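Section 4: Sticking down the vinyl wrap

Right, this is the bit everyone writes to me about. I've done my kitchen worktop, two bedside tables and a frankly hideous desk with Prasar stone-effect wrap, and the steps are the same whatever you're covering. Have a cup of tea first.

1. Wash the surface with warm water and a drop of washing-up liquid, then go over it with a clean cloth and let it dry overnight. Grease is what lifts the corners later, so do the bit nearest the cooker twice.

2. Run your palm over everything. Any crumb or lump you can feel now will show as a pimple for ever after. Sand it off and wipe again.

3. Cut your piece 61 mm bigger than the top on every side. I know that sounds wasteful! You'll want it for folding under.

4. Lay it out dry, backing paper still on, and turn it until you like where the veins run. Marble patterns look quite different lengthways, and it helps to stand back and look down from a height.
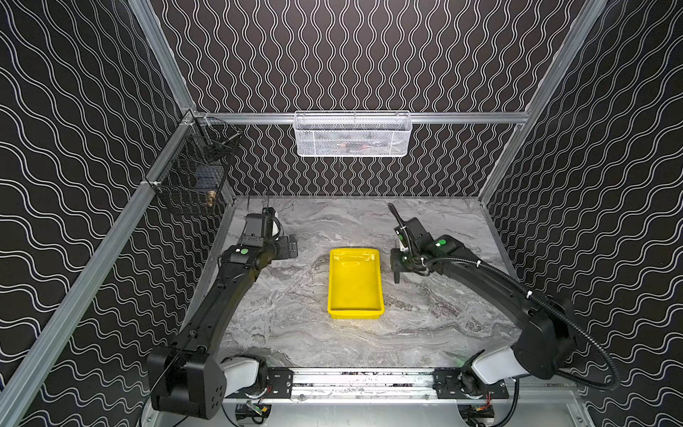

5. Peel back a hand's width of the paper along one short edge and stick only that. Press from the middle outwards with a felt squeegee (the Tremetti one is lovely, but a bank card in a sock does fine).

6. Keep pulling the paper away underneath with one hand while you smooth with the other. Slow is good here — I put the radio on.

Caution: don't tug the vinyl to make it reach. It'll stretch happily and then creep back over the next few days, leaving you a sticky strip along the edge.

7. Got a bubble? Prick it with a pin at one side and push the air towards the hole.

8. Check it with a lamp from the side before you trim. Lighter bands catch the light and the dark streaks hide all sorts.
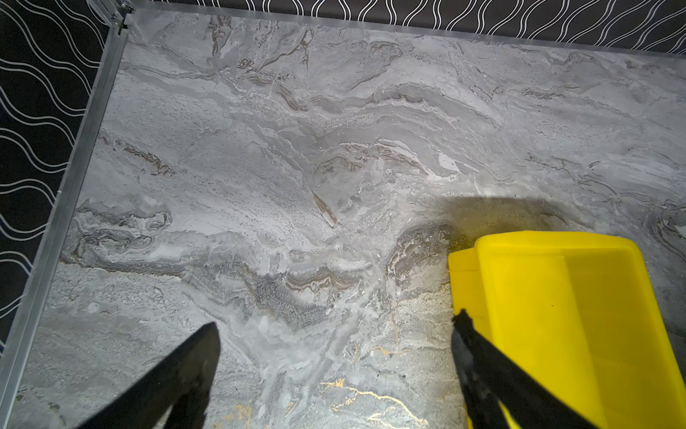

Grey marble pattern, brighter towards the middle.

9. Fold the edges under, warming the corners with a hairdryer on low, and trim with a new blade.

Note: leave it a full day before you put anything heavy on it.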